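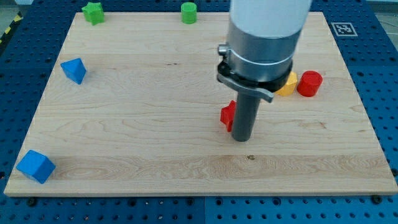 Neuer Trailer zu »Burnmont« veröffentlicht

22.11.2020 – Der Verleih Filari hat den zweiten Trailer zum Thriller »Burnmont« ins Netz gestellt. Der Clip dauert 2 Minuten und 10 Sekunden und zeigt erstmals Szenen aus dem letzten Drittel des Films, der in einer stillgelegten Grubensiedlung spielt. Gedreht wurde an 20 Tagen, überwiegend nachts.

Produziert hat das Studio Plirngate, das zuletzt mit dem Kammerspiel »Buzatu« auf mehreren Festivals vertreten war. Ein neues Plakat soll noch im November folgen, dazu eine längere Fassung des Trailers für die Kinos. Einen Starttermin für Deutschland nennt Filari bisher nicht – geplant ist das kommende Frühjahr. Die Altersfreigabe steht ebenfalls noch aus.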